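Packing Day, the Gallery
Posted Nov 27, 2023

Hi again! A few of you wrote after my last post asking what the Setotico project looks like day to day, so I've put together a little gallery page. Short version for newcomers: we want a robot arm to learn how to pack mixed small stuff into a box, and we teach it from demonstrations that people do by hand, with a gripper they hold themselves. The camera rides on the gripper, so the arm later gets to learn from pretty much the same view. I started on this in May with one table and a very sore wrist.

Our first batch was 281 demonstrations, all done by me, all on the same plain table. The policy we trained on it (we call it Fomik) was great on that table and hopeless everywhere else. I moved the box a hand's width and it went for the air next to it. Periklis Koutsoukos, who does the training side, was very kind about this and then asked me for a lot more data.

So we went big on variety - new tablecloths, new backdrops, new junk to pack, different people holding the gripper. We ended up with 2541 demonstrations, and the new policy is Trarkenis. Same network, same training recipe, only the data changed. On a table it had never seen, Fomik finished 4 packing runs out of 56. Trarkenis finished 41 of the same 56, and I may have yelled a bit!

Soft bags are still the hard part. They fold and slide, and if the fingertips come in too flat they just push the thing along the cloth. Anything that can stand up on its own is a lot friendlier.

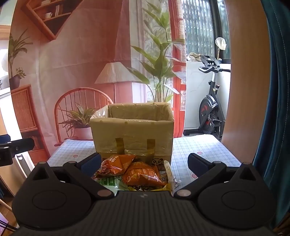 The other thing I keep going on about is the approach. When I do a demo in a hurry I dive straight at the item, and Periklis can spot those right away in the training set. The good ones have a small hover first, fingers open, then down. We reran the training without my rushed ones and the grabs got noticeably cleaner, even though there was less data to learn from. I did sulk for an afternoon.

Next up is letting the policy try again after a missed grab, which Trarkenis is pretty bad at (it closes on nothing and carries the nothing over to the box, very proudly). We're recording demos with misses left in on purpose, and I'll post the numbers once Periklis has run them.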